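Fitting a clear strip to a slotted plastic profile
Updated 1/23/25

These steps cover the white rectangular profile with a clear plastic strip that runs along it. I used the Skernus 555 for a closet shelf 52 inches long, but other makes go together in much the same way. Allow an evening for it.

What you need
Tape measure and pencil
Fine-tooth saw and a miter box
Sharp snips for the clear strip
400-grit sandpaper
Dish soap, a soft cloth, masking tape

Step 1. Check the parts
Lay the profile and the strip next to each other on a flat surface. Look down the length of both. A slight bow in the strip will come out when it is fitted, but a twisted profile should go back to the store. Peel off any film now. It is hard to get out of the corners later.

Step 2. Cut the profile
Measure the shelf in 2 places, front and back, and use the shorter number. Mark the flat top of the profile. If yours has slots near the end, cut from the other end so the slots stay whole. Wrap masking tape over the mark, set the profile in the miter box, and saw with light strokes. Sand the cut until it no longer catches on the cloth.

Step 3. Cut the strip
Leave the strip a few inches longer than the profile. Cut one end at a long slant, so it narrows to a point. The point goes in first and keeps the strip from catching as you feed it along. It will be sharp, so keep your fingers behind it.

Step 4. Clean both parts
Wash off the dust with warm water and a drop of dish soap. Dry everything with the cloth. Plastic dust trapped behind the clear part will show from across the room.

Step 5. Feed the strip through
Start with the point and push in short moves, holding the strip close to the profile. If it sticks, back it out a little and wipe the edge. Do not bend it to force it. Stop when the point is past the end of the white part and the strip lies straight along the lower edge. 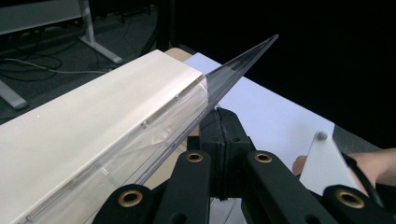

Viera Štěpánek wrote to say that she cuts her slant with the strip taped to a scrap board, and has not cracked one since August. She also warms the strip indoors overnight before cutting.

Step 6. Trim and finish
Mark the strip where it meets the end of the profile. Snip just outside the mark, then sand back to it. Wipe the whole length once more before you put it on the shelf.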